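Writers wanted - reality TV recaps + cast news (remote, part time)

Troltura is hiring again. We cover reality TV. Dating shows, wedding shows, the island ones, the cooking ones when somebody cries. If you already text your friends a play by play during every reunion, keep reading.

Need 4 new writers before the February premieres. Schedule is going to be nuts. Two spinoffs, one tell-all, and Mandale Nights comes back for a full season after that mess with the hot tub episode (you know the one, or you will by the end of your trial week).

What you'd be doing

Live recaps. Episode ends at 10 pm Eastern, your recap is in the queue by 11:30. Not midnight. Search traffic is gone by breakfast.

Cast news during the day. Who unfollowed who, who moved out, who is suddenly selling gummies. Short posts, 300 words or so, with the actual Instagram post linked. Screenshot it too, they delete stuff.

One longer piece a week, your pick. Ranking, theory, "where are they now", whatever. Last month's best performer was a breakdown of every fight on Jemimeck House that started over dishes. Came in at 3026 words and people read the whole thing.

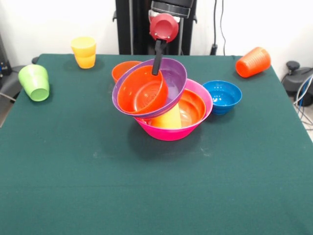 Who we're looking for

- Fast. Clean copy first time, or close to it
- Watches the shows for real, not just the clips
- Knows the difference between a rumor and a fact and writes it that way. "Fans think" is fine. "She cheated" is not fine unless she said so on camera
- Can be funny about people without being cruel. No posts on anybody's kids, weight or health. Hard rule
- Own laptop, own streaming logins (we pay back two of them)
- Free most Monday nights, thats our biggest night by a mile

Experience is nice, don't need a degree. A couple of our current writers came out of the comment section. One ran a fan account for Đoàn Family Weddings and knew more about the seating charts than the producers did.

Pay

$80 per live recap. News posts paid by the piece, rate goes up after your first month. Weekly long read is separate and we'll talk about it on the call. Paid every two weeks, no minimum traffic number to hit. Contractor role, US only for now, sorry, tax reasons.

Busy writers make around $1165 in a good two weeks. Slow weeks in summer are slow, not going to pretend.

Trial

Everybody does a paid trial. One recap, two news posts. Same rates as above, you keep the money either way. We give notes within a couple days.

What a normal premiere night looks like: group chat opens half hour before. One person takes the recap, one does the quotes, one watches social. Editor is on until the last post goes up. You'll get edits in the doc, sometimes blunt, we're typing fast. Dont take it personally.

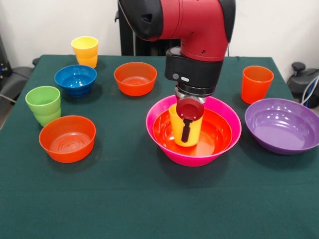 Yellow cup, orange bowl, pink bowl.

How to apply

Email the jobs desk (address is on the contact page) with TROLTURA WRITER in the subject line. In the email:

1. Which shows you watch now. All of them, guilty ones too
2. A recap of any episode from the last month, 500 words max. Doesn't have to be published
3. Three headlines you'd pitch us today
4. What time zone your in and which nights you can't do
5. Links, if you have them. Blog, fan page, newsletter, anything

No cover letter. No resume unless you really want to. Please don't send AI-written samples, we get a stack of them and they all read the same.

Quick answers

Can I write under a pen name? Yes, most do.

Do I have to be on camera? No. We have a podcast but that's a different crew.

I know someone from a cast. Tell us up front. Might be fine, but you won't be covering that show.

Can I do only one show? If it's Mandale Nights or Jemimeck House, maybe. Otherwise we need people who can jump around.

When do you decide? Reading as they come in. Spots close when they're filled. If you haven't heard in two weeks send one follow up, stuff gets buried.

Already applied last round? Send a new sample, same address, and say so in the first line.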